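3 May 2019

Milk tea bench, second round with the new leaf

Okay, so the Pitora leaf finally got a fair go today. I'd been putting it off because the last bag from them was mostly dust and it clogged the cloth strainer, but this lot is a proper broken leaf and it smells great dry, a bit like raisins. I ran it against the house blend (the one we buy from Jenov) on the same kettle, same milk, same sugar.

First pull was 50 grams to 2,000 ml, lid on, 7 minutes. Way too polite! It tasted fine black and then the condensed milk just sat on top of it and all I got was sweet. Nigel Haslam came by and drank most of it anyway and said he liked it, but he likes everything with condensed milk in it, so I'm not changing the recipe on his say-so.

Second pull, same weight of leaf, but I poured it back through the strainer 2 times before the milk went in. Much better — that dry grip on the sides of the tongue that you want from a late-night cup. The house blend still has more color. I'd put them side by side for the evening regulars and see which cup comes back empty.

Things that bugged me:

The cloth strainer from the back shelf still tastes of coffee. I boiled it and it still does. Please, whoever is using it for the Ban robusta, get your own and write COFFEE on the handle.

The evaporated milk was straight out of the fridge and knocked the temperature down so far that the foam died before I'd even set the cup down. I left the next can out on the counter for a while and the foam held. Should have thought of that in November when we had the same complaint from the counter. 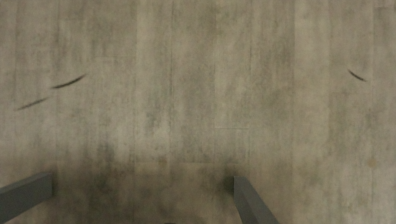 Toast, while the kettle was on

Had a go at the kaya toast too. The Vamus loaf slices thinner than the old one and it crisps right to the middle, so it shatters when you bite it, which I love, but the butter slides off if the bread is too hot. I let it sit on the rack for a moment, then put the butter on cold and in slabs. Don't spread it!

The kaya itself was a little loose. I pulled it off the heat early because I was scared of lumps (last batch was basically scrambled eggs in coconut). Next time lower flame, keep stirring, and go until the spoon leaves a track. More pandan as well, I could hardly taste it.

Still to do

Try the Pitora leaf mixed half and half with the house blend. My hunch is that this is the one.

Ask Pitora if the price holds on a bigger sack, and whether it's the same leaf or whatever they happen to have that week.

Iced version. The ice waters everything down so it'll need more leaf, and I haven't worked out how much. Leave me the tall glasses, please, they keep wandering off to the front.

New cloth for the strainer, and a spare.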